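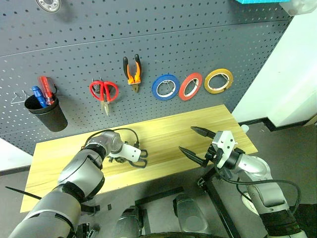 What is the best way to hang scissors and tape rolls on a pegboard above a workbench?

Hang the scissors by one finger loop on a short hook with the blades pointing down, and give each roll of tape its own hook, long enough that the roll can't slide off the end when you pull on it. Keep both low on the board, where your hand goes without reaching across the bench.

Tools and Workbenches — Pegboards and wall storage
Posted June 5, 2025
3,058 views

Ljubica Hoxha

Hello everybody, and thank you in advance, because I have been reading this section for weeks and it has already saved me from buying the wrong screws. I have the short version of my problem in the heading, and now I'll give you the long version!

We moved the bench in our spare room in May and I finally put a pegboard up behind it. It's the perforated kind, gray, two panels one above the other, and the bench top sits right up against the lower one. I love it. I also keep rearranging it. I have a starter bag of assorted hooks from Dusura, and I would say half of them fit the way I want and the other half come out in my hand every time I take something down, which makes me say things my grandmother would not have liked.

The things I use all the time are scissors, pliers, two or three screwdrivers and colored tape. I do a lot of parcel wrapping for my sister's soap business, so the scissors and the tape go on and off the board all day long. The tape is the worst of it. If I put several rolls on one long hook, the color I want is always at the back, and if I put them on separate hooks they bump into each other and sit crooked. I also wonder whether a cup is a good idea for the screwdrivers, or if I should hang them one by one like my father did.

One more thing, and then I promise I'm done. Should the heavier things go up high or down low? My husband thinks low and I think it can't possibly matter, and we would both like to be told.

Marius Costache

Welcome, Ljubica! I have had a pegboard over my bench for longer than I care to work out, and I have moved everything on it more times than that, so please don't feel bad about rearranging. It's half the fun.

Let me start with the hooks that fall out, as that will spoil everything else if you leave it alone. Take one of the bad ones and look at the back of it. Pegboards come with different hole sizes and different spacing, and mixed bags are often made to suit several boards at once, so some of the hooks are always going to be a loose fit. Sort the whole bag in one sitting. Push each hook in, lift it a little, and if it rocks, put it in a jar and forget about it. For the good ones, see whether they take a locking clip (a small plastic piece that holds the hook down against the board). I use the Sarnex clips on the hooks I touch every day and nothing at all on the rest. If a clip won't seat on your board, a small dab of removable putty behind the hook does nearly as well.

Now the tape. You already know that one long hook is annoying, so I would go with separate ones and simply give them more room. Hold two rolls against the board side by side before you put any hooks in, slide them apart until you can get a finger between them, and then mark the holes with a bit of chalk. Do it with brand new rolls, at their fattest. I did mine with half-used rolls the first time, and as soon as I bought new ones they were all leaning on each other again. If your holes don't land where you want them, put every second roll one row higher. It looks a little bit jaunty, but your hand gets around each roll easily and you'll stop knocking the neighbor off.

If you tear off a great deal of tape at once, a dowel held between two brackets is nicer still — you can pull straight from the roll without taking it down. For parcels I think you would like that. The drawback is that changing a roll in the middle means sliding off all the ones beside it, so put your favorite color on the end.

For scissors, one loop over one hook, blades down, and leave a hand's width of clear board on the side you reach from. A double-pronged hook is good if your scissors have big soft handles, and it stops them from swinging. Pliers I hang by the handles with the jaws down, opened just a little over the hook. Some people turn them the other way. I tried it and kept grabbing the greasy end.

And yes, I like a cup for screwdrivers, as long as it is only for a few. Once you have more than a handful you can't see which tip is which and you end up pulling out every one of them. A cup that narrows toward the bottom keeps the tips together and lets the handles fan out, so you can pick by color. Stand your tallest one at the back. Hang it close to the bench top, too, so that if you miss, the screwdriver doesn't have far to fall.

As for high or low, I'm with your husband, I'm sorry to say! Most of it is about your shoulders and your toes. A well-fixed board won't mind where the weight goes, but you will mind lifting a heavy hammer down from over your head. I keep light, seldom-used things up on the top panel and everything for daily use on the lower one.

Pascual Zapata

Magnets. I have a magnetic strip from Henríquez and my scissors just go on that. No hooks. It cost me 8 dollars on sale. Doesn't work for tape obviously.

Etenesh Yilma

Marius has covered nearly everything, so I'll only add two small things from my sewing room, where the scissors are practically family.

The first is to lay it all out on the bench before you put up a single hook. Set everything down in the order you reach for it when you wrap a parcel, then move that same order up onto the board. For me it came out as scissors, then tape, then pen, left to right, and I would never have guessed it. If you're left-handed try it the other way around.

The second is about the bottom row. Leave some space between the lowest tools and the bench top, enough to get a cloth through. I hung my long shears so low that the points rested on the wood, and they made a row of little dents I still look at every day. Cups can go lower than blades, in my opinion, but you'll want to lift them out now and then anyway, for the dust and the bits of thread (or soap labels, in your case).

Do let us know how the tape turns out — I have a whole drawer of ribbon waiting for the same treatment.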